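How I compare two grippers in simulation before I buy either one

I get a lot of email asking how I pick a gripper, and my answer is always the same: try it in the simulator first. It costs you an evening, and you'll find most of the annoying stuff before any money leaves your account. So let's go through how I set up my last one, a wide two-finger model from Virix against the slimmer one from Prirkutier.

Start with the view. I put a virtual camera on the wrist, looking out past the fingertips, and I leave it in the same spot for both grippers. If you move it even a little between runs you'll spend the rest of the night wondering if the gripper got better or you just got a nicer angle (ask me how I know!). Check that both fingers show up along the bottom when the jaws are open. If you can only see one, tilt the camera down a touch and look again.

Next, load something to grab at. I like a cluttered setup with one long object and some small bits, plus a few boxes off to the side that the arm shouldn't touch. My favorite right now has a plank with a row of little pegs along it, and I borrowed the idea from Ibrahim Afolabi, who uses pegs to judge spacing by eye.
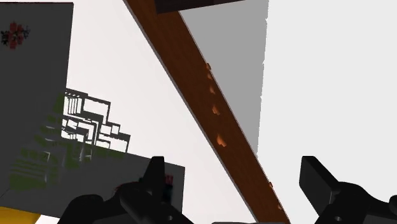

Wrist camera view, jaws open, plank running down between the fingers.

Now you want to look at clearance. With the jaws wide, is there room on both sides of the thing you're going for? Stop the sim and really look before you close anything. I also check what's sitting near the left finger, because on my arm that's the side that tends to bump things on the way in.

Then do your runs. I do 34 per gripper with the same starting pose, and I change one setting at a time. Closing speed first, at 70 percent, then grip force. Save every run with the gripper name and the setting in the file name. I used to write them on sticky notes – please don't do that.

One more thing on controllers. I ran both grippers through the Brestora controller plugin, and the default open width was wrong for the wide one. It took me three tries to spot it. Open the settings tab, type in the width from the gripper's spec sheet, hit apply, and restart the sim. It won't take the change without a restart.

For what it's worth, I went with the wide one. The slim fingers got into tight spots more easily, but I had to line them up so carefully that I lost patience with them. If your parts are small and packed close together you might land on the other side, and I'd love to hear about it. My settings file is in the downloads section, under grippers.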